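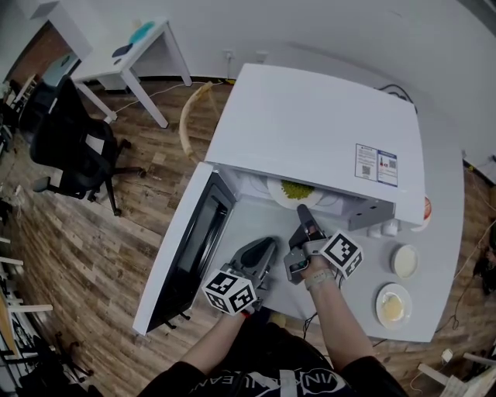
How long should you let a bread dough sit before you bake it? Casimiro Lozano's answer is overnight at the very least, and two nights if your family can stand the wait.

I drove up to Nevbridge to talk bread with him, and he had me scraping bowls before I had my coat off. He baked for 19 years at Drasmont, the old place by the ferry landing, and now he teaches evenings (the next class has 12 spots and I took one of them!).

"People rush the first rise and then they blame the flour," he told me. "I did it too. My first October at Drasmont I threw out 89 loaves in one morning. My boss made me carry every one to the bin." 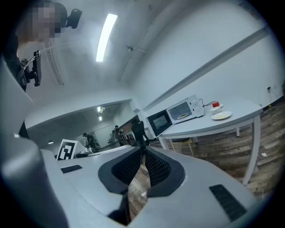

Floor with a wood-grain look.

I asked what changed. He laughed and said he got a notebook – a cheap green one – and started writing down the kitchen temperature every day. He's got some 684 entries in it now, mostly in pencil, and a few I couldn't read at all.

"Rye is the one that still gets me," he said. "You think it's done and it's gum in the middle. So I leave it till the next day before I cut it. My wife cuts it anyway."
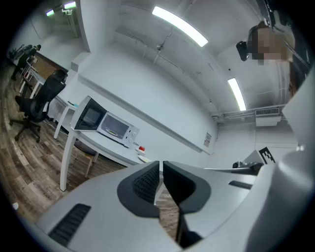 He's just as stubborn about salt. It goes in after the first rest, never with the yeast, and he won't hear any arguments. I tried one, about my grandmother's rolls, and he said, "Were they good?" They were pretty flat, so I dropped it and went back to my bowl.

Last updated: April 27, 2001

Related items
Rye for beginners
The Gautam flatbread supper
Hosis mill opens its doors again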